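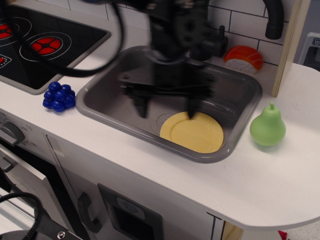 皿を取る腕と、皿を洗っていた人

ホーム > コラム > 職場と自動化

私はレバネ社の社員食堂で六年、洗い場の仕事をしました。今は同じ会社で、食器を片づけるロボットの練習を手伝っています。練習の台所は子ども用のおもちゃで、流しは灰色、皿は黄色です。横にはぶどうや洋なしのおもちゃも置いてあります。最初に見たとき、自分の仕事がとても小さくされたように感じました。

昼の食堂では、291人分の食器が戻ってきます。腰も手も痛くなる仕事ですから、機械に任せることに私は反対しません。手の荒れを我慢することを、働く人の誇りと呼ぶのはおかしいと思います。

しかし、会社の説明には足りないところがありました。担当のイエヴァ・ヤンカウスカイテさんは「洗い場の人は、もっと楽な仕事に移ります」と言いました。楽な仕事とは何でしょうか。今の私は、椅子に座り、操作用のレバーで腕を動かし、同じ皿をつかむ動作を一日に50回くり返します。腰は楽になりました。そのかわり目が疲れますし、隣の人と話す時間が減りました。洗い場では、水の音に負けない大きな声で、エワン・レノックスさんとよく夕飯の相談をしたものです。

もう一つ気になるのは、教えた人の名前が残らないことです。縁の高い皿は、上からまっすぐ行くより少し斜めから指を入れるほうがいい。これは私たちが長い間に手で覚えたことです。それを機械に渡すなら、練習の時間だけでなく、その知識にもお金を払うべきだと私は考えます。時給は洗い場のときより10円高いだけです。

十一月から、本物の食堂でも試験が始まるそうです。機械が止まったとき、だれが皿を洗うのか、まだ決まっていません。私はその話し合いに、洗い場の人も入れてほしいと会社に頼みました。返事を待っています。

(ティーン・ヴァシリアウスカス)

シェア 50 コメント 10

お問い合わせ | © レバネ社員コラム | ページの先頭へ戻る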